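Riltley Campaign Yard Signs, 18 x 24

Sold by Wusalmont Print – Local Race Supplies

We sell yard signs to people running for state senate, school board and county seats. Do they win races? We doubt it. Plenty of candidates swear by them, mostly the ones who won. What a sign can do is put your name where drivers will read it, and that takes big letters and a short word.

The Riltley is corrugated plastic, printed on both sides, with a steel stake. Choose from 16 stock colors. The maker calls it "all-weather." We would call it fine for one season – a hard wind will still fold it if the stake is set shallow.
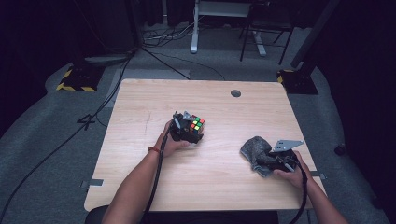

Gray cloth and Rubik's cube on a light wooden table.

Minimum order is 3 signs. The price break starts at 1,000, and we would think hard before going that high in a small district. Leftover signs are hard to store and harder to give away.

Your "paid for by" line goes at the bottom at no charge. We print what you send and do not check it against state election law, whatever other shops may promise. Ask your county clerk.

The Ocampo stake is sold separately. It is thicker and costs more, and in soft ground we saw little difference.

Prices last changed May 11, 2019. No returns on printed signs.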